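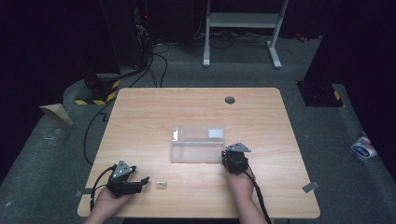

I have never trusted a storage box I can see into. The theory, as set out by every tidying book my sister has ever lent me, is that if the box is clear you will know what's in it and so you will put things back. I have owned clear boxes for 9 years. I know exactly what's in them and I still leave everything on the table.

Still, I've been trying again since February. Beatriz Veloso, who writes the tidying column in our local paper, the Bristby one, says small loose bits should have a lidded box each and go in it before you leave the room. One box per kind of thing. She says it takes 2 minutes. I would like to see her do it in 2 minutes with the sort of lid I've got, which goes on one way round and looks the same both ways.

My real quarrel is with the small stuff. A big object gets put away because it's in your way. A little cream block the size of nothing much sits there on the wood for a week, and because it's nearly the colour of the table you stop seeing it at all. Then you find it with your elbow. A clear box has the same trouble, come to that. Put one on a pale top under a strong light and all you get is a faint edge and a bit of shine.

I did look at the coloured ones in Llewellyn's on Gurden Road. They wanted 6 pounds for a box with a blue lid, and for that money I'd expect it to go and fetch things. The cheap ones from the market at Drinberg are fine, if you don't mind the corners going cloudy.

What has helped a bit, and I say this grudgingly, is a table with very little on it. Rounded corners too, which my hip approves of. I'm less convinced by the hole in the top for cables. I had a desk with one for years and the cables went over the side like they always do, while the hole collected pencils.

So the score after a month or so: one box in use, one kind of thing in it, lid on most evenings. The books say a habit takes 50 days. I'll believe that when I see the other boxes come out of the cupboard.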